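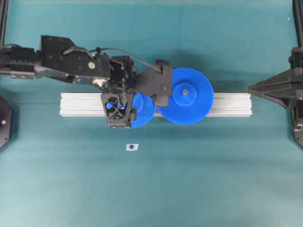
Small gear going in against the big one, left arm, Cekavside bench.

From: Kadri Adomaitis
To: tustent-build list
Date: May 11, 2026
Subject: Re: Re: gear station, are we done?

On the gear station, Neil wrote:

> I think we can call the gear station finished and move on to
> the belt. I ran the whole sequence 100 times over the last few
> evenings and got 68 clean ones, where clean means both gears on
> their shafts, teeth engaged, nobody touching anything. Most of
> the misses were the small gear landing on top of the big one's
> teeth and staying there. A little wiggle routine should take
> care of those. I'd like to order the second rail from
> Brotemberg and the better wrist bearings from Ziółkowski, 389
> dollars for the lot, so we have them for the June open evening.
> Any objections?

Yes, a few. Sorry in advance for the length.

I don't doubt the 68. What I doubt is what it tells us. I was at the bench for a couple of those evenings, and every run began with the gears set down by hand by somebody who knows exactly where the arm likes to find them. I do it too. You nudge the small gear over a hair before you hit go and don't even notice you did it. So we have a number for "arm picks up gear from the spot where it always picks up gear", and I would not hang a purchase on that.

Second thing is the wiggle. When the small gear comes down tooth on tooth, one of two things is wrong. Either the bore is on the shaft and the gear just needs to turn half a tooth, or the bore is not on the shaft at all and the gear is sitting crooked on the rim of its neighbor. Wiggling fixes the first. In the second case it pushes sideways on the shaft with a closed finger, and I already have one peg with a lean to it that I'd like an explanation for. Which of the two were your misses? The log just says "miss" for all of them. If you wrote it down someplace else, please post it.
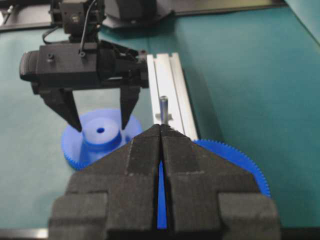

The part that bothers me most is the approach. With one gripper parked near the peg, the other arm has to come in around it, and from the wrist camera of the parked one you get mostly its own fingers and whatever happens to be left over on either side. We keep talking as if that view is going to tell us when the bore is lined up. I have stared at a lot of it and I can't tell, and I know where the hole is. Maybe the software can do better than my eyes. I'd like to see that shown before we build the next station on top of it.

Also, please look at how the fingers meet the gear. The hub is round and so it can turn in the grip, which is fine when you want the teeth to find each other and terrible when you want the gear to arrive in the same position twice. We have been treating this as luck. I would try a strip of something grippy on the inside of the fingers, or else go the other way and let the gear turn freely on purpose and press down lightly from above once it's on. Either one is an afternoon of work and costs close to nothing.

What I'd want before we spend the 389 dollars:

Another 100 runs, gears placed by someone who has never run the arm. My sister-in-law has offered. She will put them down wherever she feels like inside a taped square and she will not care about our feelings.

Each miss written down as crooked, tooth on tooth, dropped, or other. One word is enough.

The pegs checked with a square before and after. If they move during the session we have a clamping problem, and new wrist bearings won't do a thing for it.

If it comes out anywhere near 68 again, I'll say so on this list and chip in for the rail myself. If it comes out at half that, the belt can wait, and so can Brotemberg.

As for the open evening, I don't see why it has to be the finished line. Last year people stood around for ages watching the left arm fail to pick up a washer, and they liked it fine. I'd sooner show a station that misses now and then and have someone standing there who can say why.

One unrelated item. The log viewer on the shop laptop stops at line 1,201 every time I open the long file. I assume it's a setting, but I could not find it, and the help page for it is from some other version. If anyone knows, tell me off list.

I'm at Cekavside most evenings after seven. The square is in the drawer under the vise - please put it back there.

Kadri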